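## Setting up your shared desk

Welcome, and thank you for choosing a pair of Clelletti tables for your workroom. Cristian Villca and I have put a good many of these together over the years, and we've tried to write down the order that gives the least bother. Do take your time over it — an unhurried half hour now will spare you a lot of crawling about later on.

1. Stand the two tables side by side and push them together until the edges meet. If one sits a touch higher, turn its feet until the tops are level.
2. Put the shelf bench along the back of one table. It gives you somewhere to rest bags and cases, so the table itself stays clear for work.
3. Lay the power strip lengthwise near the middle of one table, with its switch turned off, and let the cord drop down to the floor.
4. Find a spot for the router where its aerials can be raised freely, and plug it in.

**Note:** Please keep your boxes and any bits of cardboard until you're quite sure you are happy with everything. We ask for the original packing if a table has to come back to us.
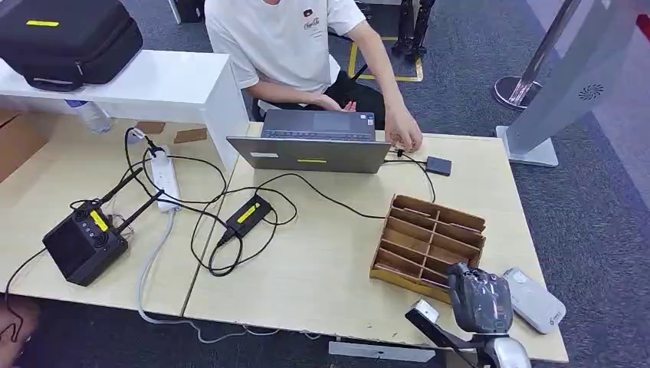 5. Sit down with your laptop and connect the hub, if you use one, before you plug anything into it. Push each plug in gently and straight, and leave a little slack in the cable so that you can shift the laptop without tugging.
6. Switch on the power strip, and then the laptop.

**Caution:** Drinks should have their lids screwed on tightly, and are better kept well away from the strip. Don't let a cord lie across a walkway either — tuck it back beneath the table, or use the Zarka floor cover (part 542), sold separately.

If a part is missing, write to Ashwin Mathew at the Vondo help desk and mention guide number 1024. He'll be glad to post you a new one.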